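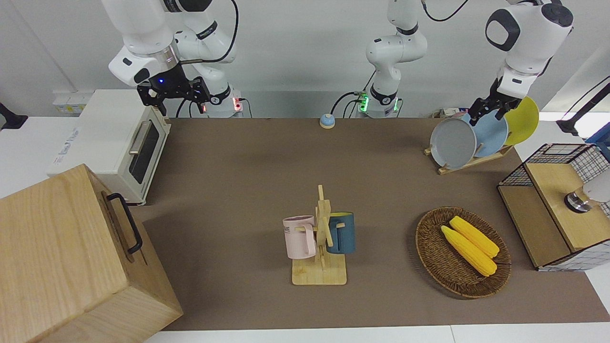

Preguntas frecuentes: hornos de sobremesa y platos en viviendas de alquiler Tundon

Última revisión: octubre

Instalación eléctrica

¿Qué potencia máxima puede tener un horno de sobremesa?
2.000 W por toma de cocina. Las tomas de la encimera están protegidas por un circuito propio, separado del de alumbrado. Los aparatos que superen esa potencia requieren una línea independiente, que debe solicitarse por escrito a Grarnon antes de la compra.

¿Puedo conectar el horno y el hervidor a la vez?
Sí, en tomas distintas y siempre que la suma no supere el límite del circuito. El valor figura en la tapa interior del cuadro eléctrico. Si salta el magnetotérmico, desconecte ambos aparatos antes de rearmar.

¿Se admiten regletas o alargadores?
No para aparatos con resistencia calefactora. La regleta sí puede usarse con básculas, radios, cargadores y equipos de bajo consumo.

El diferencial salta al encender el horno, pero no con otros aparatos. ¿A qué se debe?
Lo habitual es una derivación en la resistencia por humedad acumulada, sobre todo tras una temporada sin uso. Deje el aparato desenchufado en un lugar seco y repita la prueba al día siguiente. Si el fallo persiste, el horno debe pasar por un servicio técnico. Grarnon no repara aparatos que sean propiedad del inquilino.

Colocación

¿Qué separación debe haber con la pared?
La que indique el manual del aparato. A falta de manual, deje 10 cm en la parte trasera y en los laterales, y 30 cm libres por encima. No coloque el horno bajo un armario alto de la serie Brutico: el canto inferior de ese modelo lleva un perfil plástico que se deforma con el calor.

¿Se puede apoyar directamente sobre la encimera?
Sobre las encimeras de piedra, sí. En las laminadas hay que interponer una placa resistente al calor. Las marcas de quemadura se descuentan de la fianza según la tabla del anexo 4 del contrato.

¿Puedo guardar bandejas encima del horno?
Solo con el aparato frío y desenchufado. Retire todo antes de encender.

Limpieza del horno

¿Con qué frecuencia hay que vaciar la bandeja de migas?
Una vez por semana con uso diario. La acumulación de grasa en la bandeja es la causa más frecuente de humo y de activación del detector de la cocina.

¿Qué productos se pueden usar?
Agua templada y detergente neutro para el exterior y la puerta. Para la cavidad, bicarbonato en pasta, aplicado en frío y retirado con paño húmedo. No pulverice ningún líquido sobre las resistencias. Los desengrasantes cáusticos dañan las cavidades de acero aluminizado.

¿Cómo se elimina el olor de los primeros usos?
Con un ciclo en vacío a temperatura máxima durante 20 minutos y la ventana abierta.

Platos y escurridores

¿El escurridor forma parte del inventario?
En las viviendas amuebladas, sí. Se entrega uno por cocina. Puede sustituirse por otro, pero el original debe conservarse y devolverse a la salida.

¿Cómo se mantiene un escurridor de madera?
Séquelo después de cada uso y déjelo en vertical durante la noche. Cada tres meses, aplique una capa fina de aceite mineral de uso alimentario. El aceite de oliva se enrancia. No lo introduzca en el lavavajillas.

Han aparecido puntos negros en la madera. ¿Hay que tirarlo?
Si son superficiales, lije con grano 180, limpie con vinagre diluido a partes iguales, deje secar por completo y vuelva a aceitar. Si la mancha atraviesa el listón, debe sustituirse.

¿Los platos del inventario pueden ir al horno?
No. La vajilla Ejigu incluida en las viviendas es apta para microondas y lavavajillas, pero el esmalte se agrieta con el calor seco. Utilice fuentes con la marca de apto para horno en la base.

Averías y avisos

¿Cómo comunico una avería?
Mediante el formulario del portal de inquilinos, indicando el número de vivienda y el código de la toma afectada (pegatina blanca en el marco). Los avisos recibidos antes de las 14:00 se tramitan el mismo día.

¿Cuándo pasa el electricista?
Los miércoles. Las averías que dejan la vivienda sin suministro se atienden fuera de ese turno.

¿Qué coste tiene una visita?
Ninguno si la avería corresponde a la instalación. Si el origen es un aparato del inquilino, se factura el desplazamiento según la tarifa vigente en el portal.

Documentos relacionados
Anexo 4: tabla de desperfectos
Ficha 1.733: circuitos de cocina
Normas de uso de zonas comunes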